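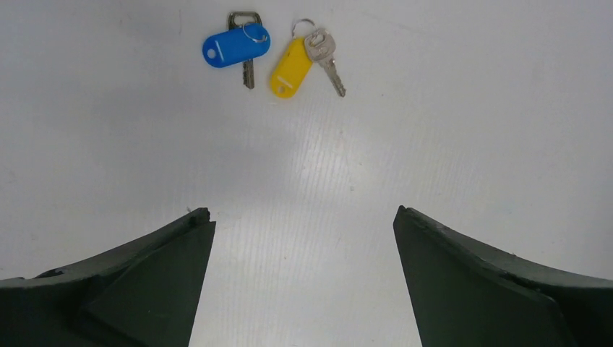
Figure 6. Two keys with blue and yellow plastic tags, each attached by a split ring.

4.2 Tagging and the return of shared keys

The second part of the study looked at how keys were labelled once they had been issued. All 14 households and small workplaces in the Dindport sample kept at least one key that was used by more than one person. In most of them the shared keys had been cut at different times and by different shops, and participants found it hard to tell one from another by the shape of the head or the pattern of the blade. Coloured plastic tags of the type in Figure 6 were the most common answer to this problem.

Tags of this type have a shallow area for a label, and suppliers generally describe them as a writing product. In our sample they were mainly used as a colour product. Nine sites used tags, and at 6 of these the label area had been left blank on every tag we were shown. Participants at these sites relied on memory: blue for the side door, yellow for the storeroom, and so on. The meaning of each colour was usually known to the person who had bought the tags and to one or two others. New staff and older children were told the colours aloud, often while being handed the key.

Blank labels were in some cases a deliberate choice. Four participants said that they did not want a lost key to name the door it opened. Špela Softić, who carried out the interviews, recorded a similar view at the Khasawneh workshop, where the owner had removed the paper inserts after a set of keys went missing in December. Elsewhere the blank label was a matter of habit. The inserts are small, the ink fades, and several participants had thrown them out with the packaging.

Colour alone worked well where the number of keys was low. Difficulties were reported once a site had more keys than there were colours in the pack. At Allness, a shared studio building with 16 keys in circulation, three different doors had come to be marked with the same shade of green. Tenants dealt with this by hanging the keys in a fixed order on the board, so that position carried the information the tag no longer did. When a key was put back on the wrong hook the system failed, and the error was often not noticed until the evening, when the doors were being locked.

We also asked participants to lay out their tagged keys on a table and to pick up the one for a named door. The tag was almost always what they looked at first and what they took hold of. The key itself was checked only afterwards, if at all. This matters for the way the ring is fitted. A tag joined by a single split ring can turn freely and may come to rest across the key, covering part of the blade, as with the blue tag in Figure 6. Participants who knew their keys by the notches had to move the tag aside before they could be sure. Those who went by colour did not appear to be slowed by this.

Two sites had tried other methods. The Gadico office used coloured caps pushed over the head of the key, but gave them up when the caps split. A second site marked its keys with nail polish — a cheap method, and one that its users liked — although the polish had to be renewed several times a year.

Kalniņš and Vaher, who coded the interview material separately, differed on whether hanging order should be treated as a form of labelling. Kalniņš held that a hook has no meaning once the key has left it. Vaher argued that users plainly read the board as a list. We have kept the two categories apart in the tables and return to the question in Section 5, together with the matter of spare keys held by neighbours.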